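Home | Workshops | Gallery | Prillstead Shed | Find us

The sorting table at Prillstead

We do love a good sorting table! Push buttons and switches are fiddly things, and if you tip them all out together you spend the morning hunting for the one with the red top. So we use blue bins, brown paper and a lot of blue tape. Wiesława Baran ruled out the paper on our last big table.

Brown kraft paper with blue tape in both directions, and two blue bins side by side at the top. A few creases where the paper was folded, which we rather like.

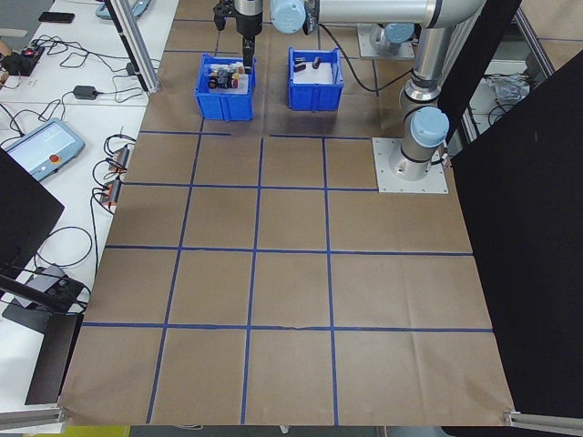
Bins and white liners

A white floor in a bin makes such a difference to small dark parts – a little black cylinder really stands out on it. Wiesława swears by it, and after trying bare blue plastic at Sirton for a week I'm a complete convert.

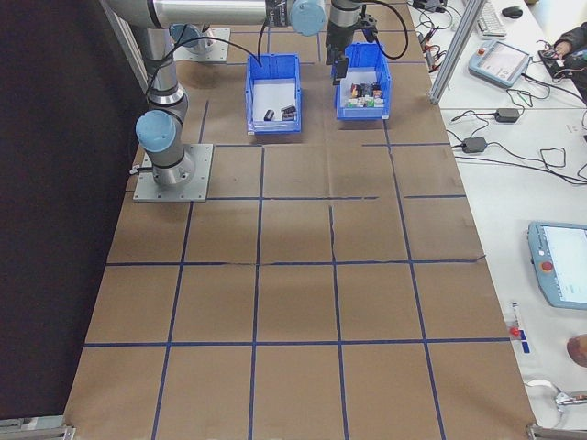

Tape is the other thing worth fussing over. Ismael Araújo likes to lay the long lines first and then the cross ones, pressing each down with the side of his thumb, and he'll happily do a whole table while the kettle boils. A slightly crooked line never bothered us.

Then the best bit, the buttons themselves! Yellow top, red mushroom head, blue-and-white switch bodies, all bunched up together in one half of the bin. I could look at them all day.
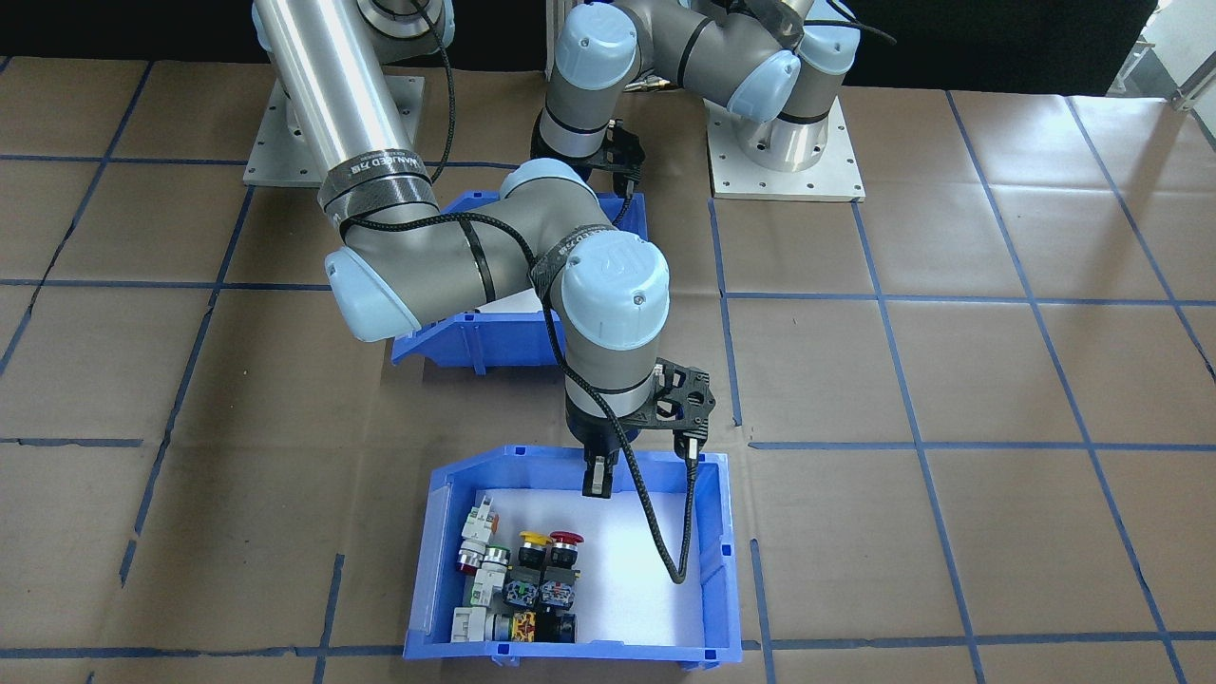
Our Millet shelves hold 13 more trays waiting for their turn, mostly lamps and key switches, and Ismael has his eye on the Pondard cupboard after that. Come and have a rummage if you're passing.

Contact the shed | © Prillstead Shed 2022 | Back to top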